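Kit de simulación Pikow para talleres de robótica

Publicado en enero - Redacción de Finditlow
Última actualización: enero

Pikow es un paquete de prácticas para clubes, asignaturas de tecnología y equipos que preparan una competición. Incluye el simulador, un brazo virtual con pinza, los escenarios de trabajo y el cuaderno de actividades. Se instala en los ordenadores del aula y no necesita conexión durante la clase. El fabricante es Galwood y Finditlow lo distribuye para centros educativos.

El kit está pensado para grupos que todavía no tienen un brazo físico, o que tienen uno solo y muchos alumnos esperando turno. Cada puesto abre su propia copia del escenario, trabaja sobre ella y guarda los intentos en la carpeta del equipo. El profesor puede abrir después cualquiera de esos intentos y repetirlo a velocidad normal o paso a paso.

Qué incluye

La licencia de aula cubre 2 cursos y hasta 100 puestos. Un centro con varios grupos puede repartir los puestos como quiera, siempre que estén dados de alta en la misma instalación. La licencia de club es la misma, pero se limita a un solo grupo y no incluye el panel del profesor.

El cuaderno de actividades viene en español, en formato imprimible. Empieza con el movimiento de los ejes y la apertura de la pinza, sigue con la aproximación a un objeto y termina con una secuencia completa de recogida y colocación. Las últimas fichas están escritas para alumnos que ya programan con soltura y pueden dejarse fuera sin que el resto pierda sentido.

El módulo Lenz añade la vista desde la pinza. Con él, el alumno deja de ver el brazo desde fuera y tiene que orientarse con lo que aparece entre los dedos. Es la parte del kit que más cuesta al principio. Las superficies lisas y grises dan pocas referencias de distancia, y conviene que el grupo haya practicado antes con la vista general.

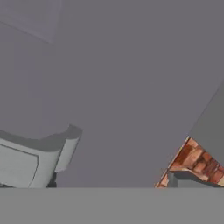 Vista cercana a la pinza en el simulador: un dedo a la izquierda y una superficie con textura de ladrillo a la derecha.

Las texturas de los escenarios se pueden cambiar desde el menú de materiales. Para las primeras sesiones recomendamos dejar alguna superficie con dibujo marcado, como el ladrillo, y quitarla cuando el equipo ya se oriente bien. El cambio se guarda con el escenario, de modo que todos los puestos trabajan con los mismos materiales si cargan el mismo archivo.

Uso en clase y en competición

Una sesión normal ocupa una hora. Los equipos de dos o tres alumnos funcionan mejor que el trabajo individual: uno maneja la pinza, otro lleva la hoja de registro y, si hay un tercero, revisa el programa. El cuaderno indica en qué momento cambiar los papeles.

Para los clubes que compiten, Pikow permite fijar un límite de tiempo y bloquear la edición del escenario. Al terminar la prueba se genera un resumen con la duración, los contactos de la pinza y el estado final de cada objeto. El resumen se puede imprimir o exportar como tabla. La puntuación la decide el organizador - el programa solo entrega los datos.

Cada puesto almacena hasta 1000 intentos. Al llegar a ese límite se borran los más antiguos, salvo los que estén marcados como protegidos. Un equipo que entrene con frecuencia debería copiar sus archivos a otra carpeta al cerrar el trimestre.

Requisitos

Funciona en ordenadores de sobremesa y portátiles con tarjeta gráfica integrada. En los equipos más antiguos hay que bajar la calidad de imagen; los bordes y las texturas se ven entonces más blandos, pero el movimiento del brazo se calcula igual. Se puede manejar con teclado y ratón o con un mando de juego corriente. No hay versión para tabletas.

La instalación completa necesita permisos de administrador. Si los ordenadores del centro se restauran al apagarse, la carpeta de los equipos debe estar en una unidad de red o en una memoria externa.

Precio y pedido

La licencia de aula cuesta 300 euros. El módulo Lenz está incluido en ese precio y se pide aparte en la licencia de club. Los pedidos de centros públicos se tramitan con factura electrónica y la clave de activación se envía al correo que figure en la solicitud.

Las actualizaciones del simulador son gratuitas mientras dure la licencia. Los escenarios creados por los alumnos siguen siendo del centro y se pueden abrir en modo de consulta cuando la licencia caduca.

Antes de comprar se puede pedir una clave de prueba, con el brazo completo y un único escenario. Los archivos guardados durante la prueba sirven después en la versión de pago.

Artículos relacionados

Módulo Lenz para licencia de club
Cuaderno de actividades Pikow, copia impresa
Mando con cable para puesto de aula
Galwood: escenarios adicionales para competición
Ampliación de puestos para licencia de aula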